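Chapter 8
Limestone Uplands as Visitor Landscapes

Learning objectives
After studying this chapter, the reader should be able to distinguish the main surface forms of a karst plateau, relate drainage to settlement, and assess how the two together limit the routing of footpaths.

8.1 Introduction

Mountain regions are often presented to visitors through their summits. In limestone country the summit is seldom the feature that controls how the land is used. Water passes quickly through joints in the rock, the surface stays dry for much of the year, and villages, pastures and roads gather where an impermeable layer brings the water back to the light. A map of springs is therefore a fair first guide to a map of settlement.

The Feltum plateau is used as the reference area throughout this chapter. It rises to 2081 meters at its northern rim and falls in two broad steps toward the Dindard valley. The upper step is bare pavement cut by solution grooves. The lower step carries thin soil, summer grazing and most of the marked trails.

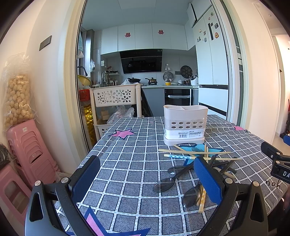 Gonzalo Vallejo

8.2 Surface forms and drainage

Three terms recur in the chapter. A doline is a closed hollow formed by solution or by collapse. A grike is a widened joint in a limestone pavement, and the block between two grikes is a clint. On the upper step of the plateau grikes follow two sets of joints that meet at close to a right angle – a pattern that also sets the direction of the dry valleys below.

Streams that rise on the shale cap sink within a short distance of the limestone boundary. Dye tracing by Čierny and Song linked the main sink to the spring at Atard, with a travel time of about 60 hours at moderate flow. After heavy rain the travel time is much shorter, and the spring becomes cloudy. The village supply is drawn from the same outlet, and any change in land use near the sink has to be judged with this link in mind.

8.3 Settlement and seasonal movement

Permanent houses stand on the spring line. Above it are only huts, occupied from late June until the first snow. Each hut was built beside a doline floored with clay, where rainwater collects and cattle can drink. When a clay floor is breached the pond drains, and the hut is usually given up within a few seasons.

The older tracks run from pond to pond and ignore the shortest line. Modern trails follow them for most of their length. The exception is the ridge route above Intarasuk, laid out for walkers, which has no water at any point and is closed to livestock.

8.4 Scope of the chapter

Section 8.5 treats the classification of dolines. Section 8.6 deals with trail erosion on thin soils and compares two methods of measuring it. The survey data in Section 8.7 were collected in July; values for spring flow should not be read as annual means.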